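Sorting the leftover bars

Thu 11 April

Last weekend I decided to finally put in order the colored bars which I keep for my small projects. I bought most of them from Nillier two years ago, when I was still thinking I would build a shelf for every wall of the apartment. I built one shelf. The rest of the bars stayed in the hallway, and my neighbor Rania Daher hit her foot on them when she came for coffee.

My first idea was to sort by length. This was a mistake, and I lost the whole morning with a tape measure. Then I tried by color, and it went much faster. Reddish-brown with reddish-brown, dark green with dark green, and I can see from the door what I have.
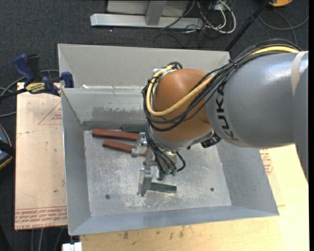
For keeping them I like an open bin of gray sheet metal. I had plastic boxes before, and the corners cracked in the second winter. Metal is heavier to carry, but I do not carry it often. I lay the bars flat on the floor of the bin and I try not to put more than one layer, so I don't need to dig.

The short pieces, under 14 inches, go to Desmond Tillman, who makes frames for his garden beds. He will come for them in May. I still have to find a place for the screws.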